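Notes for my slot, after the coffee break

Hello everyone, I'm Ketill, I look after the sample room at Dallberg. I'm not an engineer, so please save the hard questions for the Prirnex people at the back! (Wait for them to wave.)

Start with the old days, meaning August. Seven of us on the bench, 2,000 tubes on a bad day, and most of it was picking up, turning, scanning, putting down. My thumbs used to ache on the drive home — hands up who knows that feeling?

Then the arm came. Say plainly that people were worried, me included. Two of the team asked me outright if they should start looking for other jobs, and I didn't have a good answer for them that week. All seven are still with us, but the work is different. More checking, more phoning the wards, less chat across the bench. I do miss the chat.

Mention the training days at Pesonen. Keep it short, I always go on about the lunch.
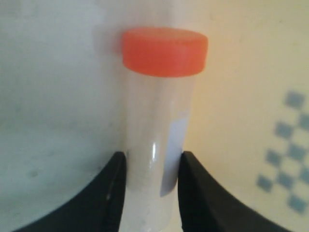

What I look at now, most of my shift, is how the arm handles the tubes, and it took me ages to stop wanting to reach in and do it myself. You get fussy about small things. Both fingers low down on the tube, please, and the label left clear above them, same as I'd tell any new starter. And I still notice an orange cap sitting a touch lower on one side — old habits! Questions now, then over to Atico.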